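Report on the Visit to the Wuviddale Paper Mill Open Day

Submitted to the membership of the Kandilside Local History Society
Jul 12, 2022

Members of the Society attended the annual open day at the Wuviddale paper mill at the invitation of the mill's operations office. The party numbered 24 and traveled by coach from Kandilside. Ashwin Marar, who manages the finishing department, met the group at the east gate and led the morning tour. Raghavendra Chowdary of the Acharya Trust, which owns the older buildings on the site, joined us after lunch for the visit to the archive.

Safety shoes and ear protection were issued in the reception hall. Visitors with hearing aids were given a separate headset so that the commentary could still be followed on the machine floor. The Society had asked for this in its letter of acceptance and thanks the mill for arranging it. 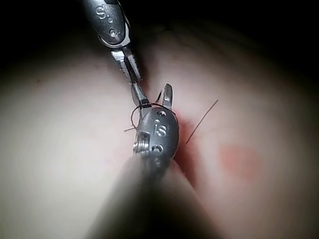 The Stock Preparation House

The tour began where the raw fiber arrives. The mill no longer makes its own pulp. It buys dry sheets in bales, breaks them up in water, and passes the mixture through a set of refiners. Mr. Marar explained that the length of time in the refiners decides much of the character of the finished paper. Fiber that is refined for longer gives a denser, more transparent sheet, while lightly refined fiber gives a soft, bulky one.

Visitors were invited to handle samples taken at different stages. Several members with an interest in bookbinding asked about cotton content. The mill keeps one small line for cotton papers, which runs in two campaigns a year. The next is planned for October.

The Machine Floor

Paper Machine No. 2 was in operation throughout the morning. It was making a cream writing paper for a stationery firm in Skestdale. The group walked its full length on the raised gallery, from the headbox, past the press section and the drying cylinders, to the reel. The heat beside the drying cylinders was considerable, and members who found it uncomfortable were shown to a lower walkway.

A full reel came off the machine during our visit. The changeover to a new spool was carried out without stopping production, and the crew leader kindly answered questions afterward. Reels from this machine weigh 1,754 pounds when wound to their usual width for sheeting.

The finishing department lies beyond the machine hall. Most sheets are now cut and counted by machine, but the heavier cotton grades are still checked by hand under north light. The two sorters on duty had more than 40 years' service between them.

Lunch and Exhibition

A cold lunch was served in the former rag loft. The mill had arranged displays along the west wall, including a set of dandy rolls, a model of the 1890s boiler house, and watermark samples mounted against lit panels. The Society's secretary has copies of the exhibition leaflet for any member who was unable to attend.

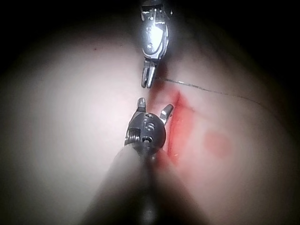 Can individual members visit the mill archive outside the open day?
Access is by written appointment with the Acharya Trust, and requests should reach the Trust at least two weeks before the proposed date.

The Archive

Mr. Chowdary received the group in the old counting house, where the mill's records have been kept since the Trust took over the building. The catalog now lists 869 ledgers, letter books, and wage books. The earliest wage book records payments to several families from Kandilside, and members with local surnames were able to look through the relevant pages. Photography of the ledgers was permitted without flash.

Of particular interest to the Society is a collection of watermark drawings, which has never been published. Mr. Chowdary confirmed that the Trust would consider a joint publication with an initial printing of 1,000 copies, on paper supplied by the mill. The matter will be placed before members at the fall meeting.

Arrangements and Recommendations

The coach left Wuviddale at 4:30 p.m. and reached Kandilside shortly before six. Members should note that the gallery is reached by a steep open stair and that there is no elevator in the machine hall. A future party should be divided into two groups at the start, as the commentary was difficult to hear at the rear in spite of the headsets.

Letters of thanks have been sent to Mr. Marar and Mr. Chowdary. Members who borrowed headset adapters are asked to return them to the secretary.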